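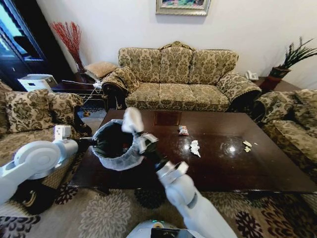 Housekeeping Operations, Unit 3: Waste handling and room turnover in serviced accommodation

Last updated: June

3.1 Scope

This unit covers the movement of dry waste from guest rooms and shared lounges to the building's holding point. Food waste, sharps and clinical items are dealt with in Unit 5 and should not be read into the procedures given here. The worked figures come from the Listhorpe site, a serviced block of 44 rooms on three floors.

3.2 Terms

A receptacle is any bin placed for the use of guests. A liner is the removable bag inside it. A collection point is where full liners are gathered on a floor, and the holding point is where they wait for the contractor. Older Nirnstead paperwork uses "store" for both of the last two. Check which is meant before copying times from it.

3.3 Frequency

Two models are in common use. Under fixed frequency, every receptacle is emptied on every visit, whatever its contents. Under inspected frequency, the attendant looks at each one and empties it only when it is half full or holds anything damp. Fixed frequency uses more liners and is simple to check. Inspected frequency saves material but depends on the attendant's judgement, and results vary between shifts.

Listhorpe uses fixed frequency on departure days and inspected frequency during a stay. Lounges are always on fixed frequency, with visits at 10 am and 4 pm.

3.4 Liner size

A liner should be deep enough to reach the base of the receptacle with enough left over to fold outside the rim. Too short a liner slips when weight is added. Too long a liner gathers at the bottom and traps air — the usual reason a new bag seems full at once. Measure the height of the receptacle, half its outer circumference and the depth of the fold before ordering.
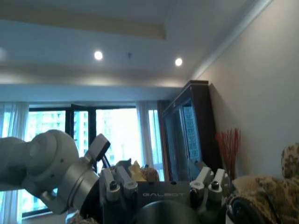
3.5 Order of work

Waste is removed before surfaces are wiped and before floors are cleaned. Dust and crumbs fall during removal, and reversing the order means doing the floor twice. Within a room, work from the point furthest from the door back towards it. Tie the liner before it leaves the room.

3.6 Calculating a round

Let r be the number of rooms on the round, t the minutes allowed per room and w the total walking time. Round time is then r × t + w. For a round of 16 rooms at 2 minutes each, with 3 minutes' walking, the total is 35 minutes. Lift waits are left out and should be recorded separately — they differ too much between buildings to be averaged.

3.7 Records

The Sinaga sheet has one line per floor: start time, finish time, liners used and exceptions. Leave the exceptions box blank if there are none. Sites on the Jaltel system enter the same four items on screen at the end of the round.

Reading for next session: Unit 4, sections 4.1 to 4.3. Bring a completed Sinaga sheet.

2 comments · 16 shares

This site uses cookies to remember your settings. Accept | Manage preferences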